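Last updated: 2025-08-19
By Yen-ting Chung
Print this page | E-mail this page

Open day walk-round – robot arm demo, Flallmont site

Checked with Tsz-kin Yeh before the second group came in.

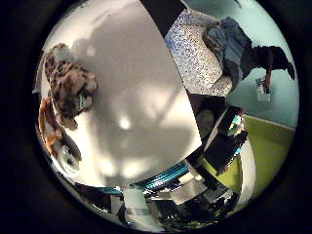
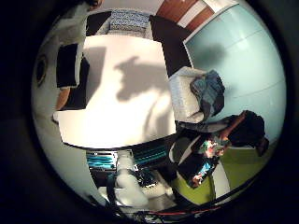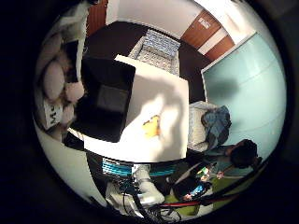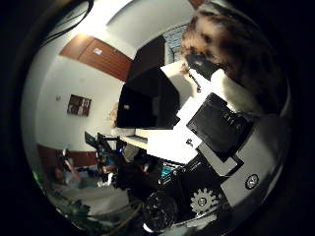

1. Emergency stop in reach of operator – OK. Tested by Yeh.
2. Visitor line marked – NOT OK. Tape has lifted by the door. Replace.
3. Cables clear of walkway – OK, but tidy them before November.
4. Arm speed set to demo limit – OK. Matlala has the key.
5. Soft toys only for visitor handling – OK. Check seams for loose threads.
6. Briefing given to visitors – Partly. Two people from Robles arrived late and missed it. Repeat at the door.
7. Gripper screws tight – OK.

Open items: 2, 3 and 6. Ebise Worku to sign off.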